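Speaker notes: Mending felt-topped tables and lined cases
Iolanda Amaral, 18 Sep 2021

Slide 1. Say hello, thank Neusa Toledo for the room. Phones off. The talk is for people who look after furniture in halls, clubs and small libraries. Handout is at the door.

Slide 2. Why surfaces wear. Light first, then grit, then spills. Colour goes on the window side before anywhere else. Pass the two faded swatches along the rows, one each side.

Slide 3. The Gekalholm reading room. We had 46 tables to assess and money for eight. Explain how we chose: anything with a lifting edge went to the front of the list. Wellington Guerra did the edges. Mention that he used a flat bone folder and very little glue.

Slide 4. Cleaning. Soft brush, one direction, then low suction through gauze. No wet cloths. If someone asks about carpet shampoo, the answer is no. Test any product on the underside and leave it until the next day.

Slide 5. Metal on soft coverings. Trays, clips, lamp bases. Lift them, don't slide them. Pause here for a sip of water.

Slide 6. Table coverings in use. Leave up while people look.
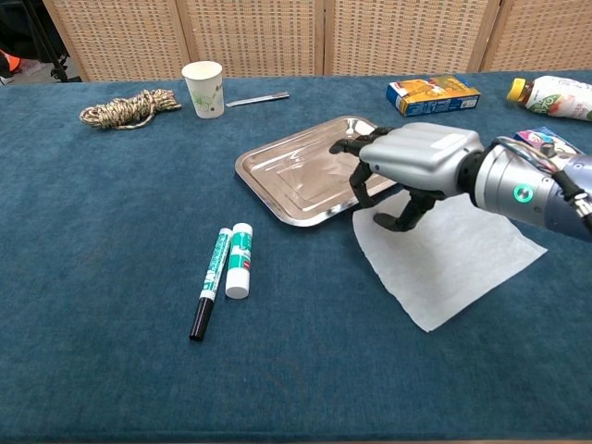
A steel tray on a blue-green covering, in both pictures. 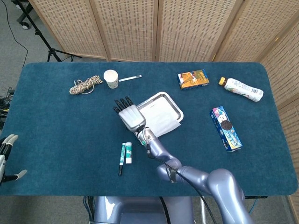

Slide 7. Costs. Recovering came to $364 a table, patching to $263. The gap is smaller than most people expect, and it gets smaller again if the old backing has to come off by hand. Yabsira Habte has the full sheet if anyone wants it.

Slide 8. Records. Write down the fibre, the dye lot if you have it, and the date of every repair. Keep an offcut in an envelope taped under the top.

Questions. Ten minutes, then hand over to Anderson Mendonça for the session on leather. Collect the swatches before people leave.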